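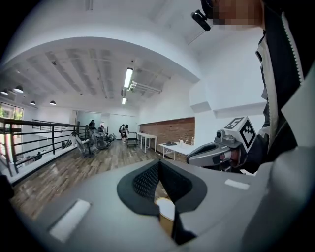

A reader in Iltness wrote to us that she had rented her studio for the windows and only in the second winter did she look up, and after that she could not stop looking up, and would we please write something on ceilings.

By Golnar Shokri
January

Search this site Type a word and press enter

Filed under: Rooms & Interiors, Light, Features

I was glad to receive this letter, because I have the same illness. When I enter a big room I look first at the top of it. A floor gets covered with tables and bags and paper cups, and the walls get posters. The ceiling mostly stays how the builder left it, and so it is a good place to begin if you want to understand what kind of room you have.

The white ceiling with recessed panels, in parallel rows from front to back, is a type I like very much. The proper word is coffered. Many people hear this word and think of a palace with gold leaf, but plain coffers are found in schools, offices and old workrooms, and they do a good job there. The recesses catch shadow, so a wide surface does not look like a sheet of paper. The rows also pull the eye to the back, and a long room feels longer.

Last spring I visited the old Salehi building in Beltlow, where the upper floor is one open room of 2578 square feet. The height is 11 feet to the underside of the ribs, and each recess goes up another 4 inches. The tenants before had wanted to hide everything above a flat hanging ceiling. The present ones took the flat ceiling down and painted what they found. It needed three coats, and the painter's neck, I was told, needed a week.

White is the usual choice and I think the right one. A reader may be tempted by a dark color inside the recesses. In a restaurant, yes. In a room where people work with their hands in the afternoon, I would keep it white and matte. Gloss paint shows every patch, and an old ceiling has many patches.

The pipes

What to do with a pipe is the question I get most. A white pipe on a white ceiling disturbs me very little, even when it runs on a diagonal across the rows. I used to find a diagonal rude. Now I think it gives the eye some relief from so many right angles. To box it in costs money, takes away height, and makes a strange lump which every visitor asks about. Paint it with the ceiling and go on with your life.

The tubes

Fluorescent tubes have a bad name, and partly they have earned it. Still, a tube fixture in the middle of a large room throws light wide and soft, and under it you can find a dropped screw. In Beltlow the tenants kept the old fixtures and chose tubes marked 4000 K, a neutral white. The warmer ones made their paper samples look like toast. They added a few table lamps for the evening, from a small maker called Cullano, and they switch off the ceiling when the work is finished and people stay to talk.

Two fixtures of different lengths do not trouble me, by the way. If the shorter one hangs behind the longer one and both light the place where you stand, leave them alone. I have seen people pay for a matching pair and then put them where no table ever goes.

To our reader in Iltness: please wash your ceiling before you paint it. Use a flat sponge mop and warm water with a little soap, begin at the window side, and ask somebody to hold the ladder.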